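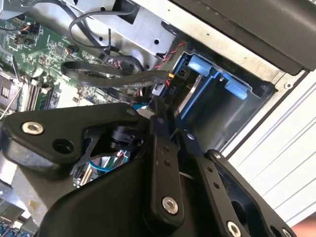
The gripper over the open computer case, with the P10 connector near the middle.

2021-04-22

Since December I look after the small cell at Cletby which we named James. Its work is to practice on old desktop computers, and my work is mostly to keep its gripper in good condition.

The finger links are held with hex-socket bolts, and these bolts are my main worry. After 2000 cycles one of them had turned a little, and the fingers did not close in parallel anymore. I lost one full afternoon looking for the mistake in the program before I touched the bolt by hand. Now I check all of them every 6 days with the short key, and I put a thin line of paint across each head so I can see if it moved.

The second problem is cables. In an open case they stand up in loops, and a finger can go under one very easily. I raised the approach height by 6 mm in the Zostard settings and made the last part of the path slower. The file is saved as number 1115, if somebody from Drunik needs to load it again.

Next I want to clean the pivot joint. The manual says no grease, only a dry cloth, but the dust from old computers is a sticky one and I am not sure a cloth is enough. If you have tried something better, please write to me.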